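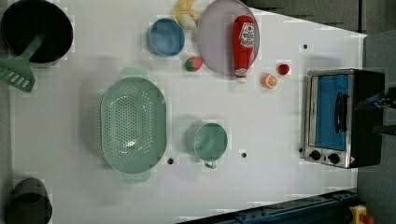

Step 1. Set the table before you touch the arm

Put out the objects you need for the task and also a few you don't need. For this lesson I teach one thing only: pick up the toy strawberry and put it in the light blue bowl. The colander, the mug and the ketchup bottle stay on the table, so the robot will learn to work between other things. Check that you know where the emergency stop is and that your free hand can reach it.

Step 2. Choose how you will guide

By hand is easier for beginners. You hold the arm near the wrist and move it with you. With remote control you feel less, but your own hands do not come into the camera view. Sawsan Awwad, who taught me, used to start every student by hand and change after two days. I still do the same.

Step 3. Record one slow demonstration

Open the gripper before you go down. Come to the strawberry from above, close, wait a moment, then lift straight up. Go over the rim of the bowl with enough space — my first recordings were too low and the bowl moved each time. Open the gripper and go back to the start position. Stop the recording only there.

Step 4. Repeat with small changes

Move the strawberry a little after each recording. Turn it also. I make 40 demonstrations for a task of this size, and I throw away almost seven of them. If you hesitated or corrected yourself in the middle, delete that one and do it again.

Step 5. Save with a clear name

Write the task, your name and the guiding method in the file name. Leen Atallah keeps the list of finished tasks, so send her the name when you are done.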